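Werkstattbuch Flivura, 12. November 2022

Steckteile aus Schaumstoff, Satz 2. Die Teile aus der Oktoberlieferung von Trevex nachgemessen und neu sortiert. Grüne Platte mit rundem Loch und gestuftem Ausschnitt bleibt vorerst im Satz. Kanten am Loch sauber, an den Stufen noch nachzuschneiden, Innenecken zuerst. Gewicht aller Teile zusammen mit Kiste: fast 900 g.

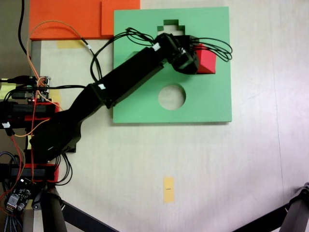 Grüne Platte, rechts darüber der rote Würfel.

Orange Teile getrennt ablegen, sie gehören zu Revach und haben eine eigene Liste. Klebebandreste vom Tisch mit dem Kunststoffschaber lösen, kein Lösemittel in der Nähe des Schaumstoffs.

Danach die lange Leiste mit Nut. Sollmaß laut Zeichnung 422 mm, Nuttiefe 21 mm. Länge passt, Nuttiefe schwankt zu den Enden hin. Rote Platte hochkant in der Leiste:

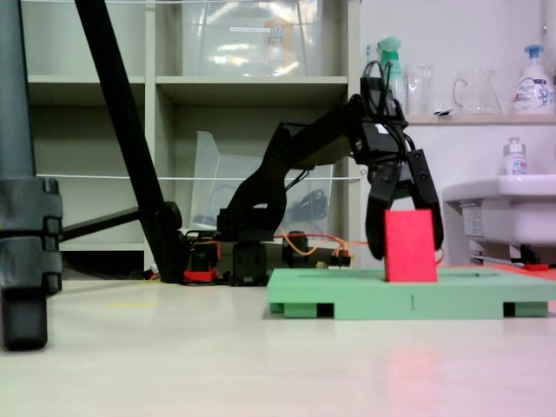
Passung bei dünneren Platten zu locker, bei den roten brauchbar. Nutbreite deshalb nicht ändern, lieber Plattendicke enger tolerieren. Anfrage an Queiroz wegen dichterer Qualität ist raus, Antwort steht aus.

Offen: Stufenausschnitt nachschneiden, Nuttiefe an drei Stellen messen, Liste Revach ergänzen. Klinge im Cutter ist stumpf, neue liegen im Schubfach unter der Waage.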